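About Dolden

Most pages like this one open with a passion. We don't have one, or at least we'd be suspicious of anyone who said they were passionate about office fridges. Dolden looks after the shared parts of workplaces: the kitchenette, the drinks, the desks that belong to whoever gets in first. We restock, wipe down, put back and take away. It's ordinary work and we charge an ordinary price for it.

Nele Steinbach started the business after several years managing a floor at Vuvbridge, where a consultant was once paid to recommend a "hydration culture". The floor got a mural. The fridge still had a drawer full of someone's forgotten lettuce, and the cold drinks still ran out by 3 pm. Nele bought a trolley, took on the drinks order herself and later asked a couple of neighbouring tenants whether they wanted the same done. They did.

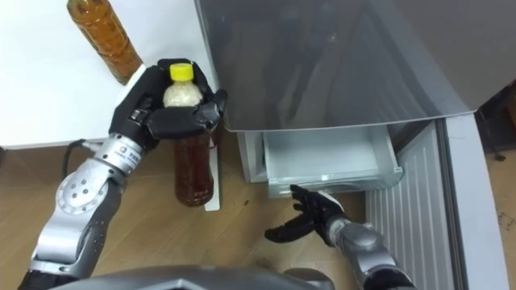

We now look after 232 desks and put away almost 3000 bottles a month, a good share of them tea. Are people happier for it? We've been asked to say so in brochures and we won't, as we've never seen a survey on the subject that we'd trust. What we can tell you is what was ordered, what was drunk and what went out of date on the shelf. If nobody touches the sparkling stuff for a month, we'll suggest you stop buying it, even though that makes our invoice smaller.

Fridges get the same treatment each visit. Drawers come out and are washed, older bottles move to the front, and anything unlabelled and past its best goes in the bin. We know the last part causes arguments. Put your name on your yoghurt.

Desks

We were doubtful about shared desks when clients began asking for them, and we're still a bit doubtful. People like having a place for their own mug. If you're going ahead anyway, the setup we recommend is dull: a clear top at the end of every day, a number on the leg and a list that matches the numbers. Raquel Cardoso runs this side of things. She talked one client out of a 600-dollar-a-month booking app and into a sheet of paper beside the door, and they haven't asked for the app back.

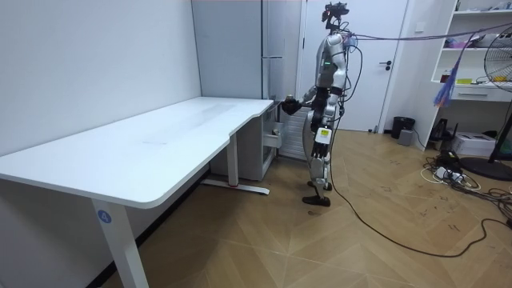

Desk 4, a long white sit-stand, with faint scuffs in the middle of the top.

Scuffs like those are worth a go with a damp cloth and a mild cleaner. We've tried the Schwerdtfeger cream that gets recommended everywhere and couldn't pick the difference from dishwashing liquid, so we use dishwashing liquid.

Working with us

There's no lock-in contract. We come by first to look at your kitchen and count your desks, and some offices hear from us that they don't need a service at all, only a roster and a bigger bin. New clients usually start on a Monday. Ask for Nele about kitchens and drinks, or Raquel about desks.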